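Recording the drawer task for the Dernodo club robot

Each pair records the same job before the arm practises it: emptying a dressing table drawer. Open the drawer fully before you press record.

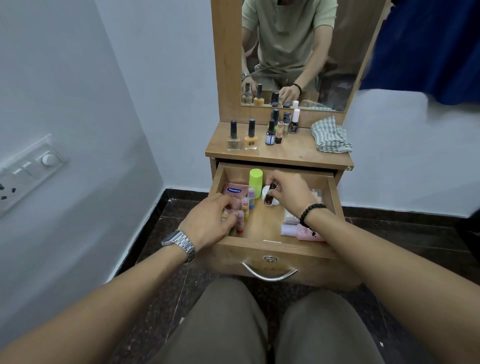
Keep both hands in view and lift one item at a time. Small glass bottles are the hardest for our gripper, so pinch them between thumb and fingers, as with the dark red one, and raise them slowly. Aim for 10 takes.

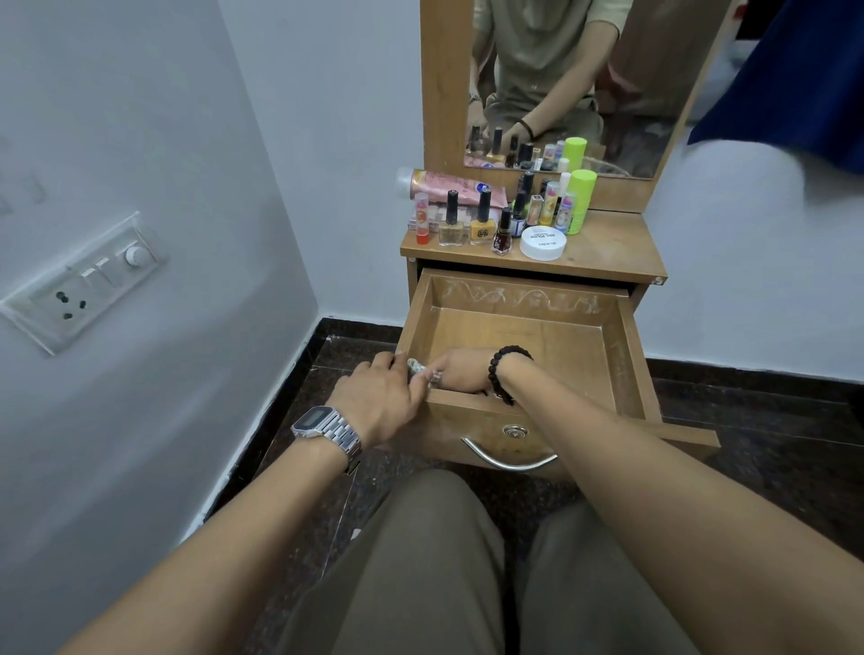

Label the end of each take in the log. Unai marks it at the last item — not when the hands leave. A bare drawer with everything up on the table top, bottles by the mirror, counts as "clear". Send files to Soledad by 19:00.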